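Self-Storage Questions, Answered
Everything people ask me at Clatwood Storage, in more or less the order they ask it.

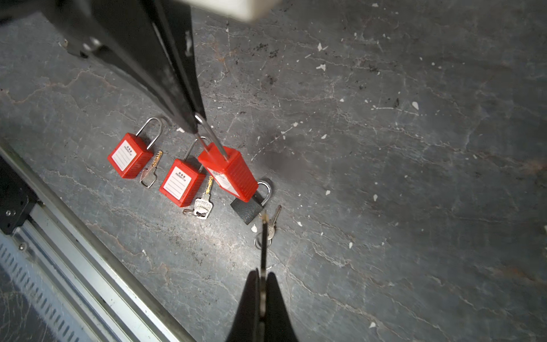
Padlocks and their keys on a concrete floor.

Do I need to bring my own lock?
Yes please! Every unit at Clatwood has a hasp on the door and the lock is up to you. If you forget, I sell them at the front desk for $12. Get a key on your own ring before you leave and put the spare somewhere that isn't inside the unit. I've cut off more locks than I can remember for exactly that.

What if I lose both keys?
Come see me with your photo ID and I'll get the cutters. I don't charge for the first one. You'll need a new lock before you go home, though, so have one with you or buy one here.

Do you keep a copy of my key?
Nope. I don't want it, and you shouldn't give it to me. The only person who can get into your unit day to day is you (or whoever you hand a key to, so think about that one a little).

How big a unit do I need?
Smaller than you think, usually. A one-bedroom apartment packed by somebody patient goes into a 5 x 10 just fine. A family house is normally a 10 x 20. If you're stuck, make a list of the big stuff — couch, beds, fridge, anything that won't come apart — and call me with it. I like this part of the job, I was always good at fitting things in car trunks.

How much is it?
The 5 x 10 is $66 a month right now. Bigger units change depending on what's open, so call for those. There's no deposit and no sign-up fee. Pay for a full year up front on a 10 x 20 inside the main building and it's $1,592, tax included.

When can I get in?
The gate opens at 6 a.m. and locks at 10 p.m. Your code works any time between those. Please be on your way out by a quarter to ten, the gate doesn't care that you only have one more box.

Which building am I in?
It's the first part of your unit number. W is Waltard, the long building by the road, and T is Tiltley, around the back. Waltard is drive-up. Tiltley is all indoors with carts by the door. Bring the cart back when you're done, pretty please.

Is it heated?
Tiltley is, Waltard isn't. For furniture and tools I'd go with Waltard and save your money. For photos, records, guitars or anything with a veneer, I'd pay the extra for Tiltley. I had a customer put a piano in Waltard one winter against my advice and we were both sad in April.

What can't I store?
Gas, propane tanks, paint thinner, fireworks, food that isn't in cans, plants, and anything alive. Tires are okay, up to four. Drain the mower before it comes in.

Can I run a business out of my unit?
You can keep stock here and come and go as much as you like. You can't have customers in, and there are no outlets.

Is my stuff insured?
Not by me. Check your renter's or homeowner's policy first, a lot of them cover storage and people end up paying twice.

What's the Väisänen shelving everybody mentions?
Freestanding metal shelves I rent out by the month, and they go up without tools. Ask early, the tall ones go fast over the summer.

How do I move out?
Give me ten days' notice, sweep the floor, take your lock off. That last one matters! If your lock's still on the door, the system thinks you're still here and so does your bill.

I have a question that isn't on the list.
Call extension 771 and let it ring a while. I'm probably out back with a broom.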